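Parcel shelf in the lobby or doorstep drops?

Ragab House residents' board > Deliveries

tealdoor, 12/04/2020
Flideck have stopped bringing anything above the ground floor. The driver buzzes, leaves it by the post boxes and goes. I'm on level 4 and mine sat there all afternoon. Would people want a shelf put up?

skulham_lad
We had one in my old block on Skulham Road. It was full by lunchtime and two of my parcels went missing. I'd sooner have the lockers Denport put in, the ones with a code.

flat305
Lockers cost money. Denport quoted the building next door 10 a month per flat. I get one parcel a fortnight, so no thanks.

skulham_lad
Split it by use then. Those of us who order every day can pay more.

moth_106
And who keeps the tally? A shelf is fine if people collect the same day. The trouble is the big boxes, not the small ones.

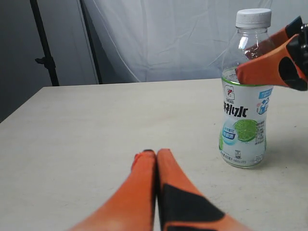
tealdoor
Groceries are my main worry. Flideck class them as parcels now, so drinks get dumped downstairs with everything else. One Gatorade with a screw cap can stand in a lobby for a few hours and come to no harm, but frozen food can't. Lockers don't help with that either — they aren't chilled.

flat305
Then ask Flideck for a time slot. I did in December and they stuck to it.

moth_106
They refused me one. Said it depends on the route.

skulham_lad
Same. I'll ring Denport tomorrow and get a price for our side.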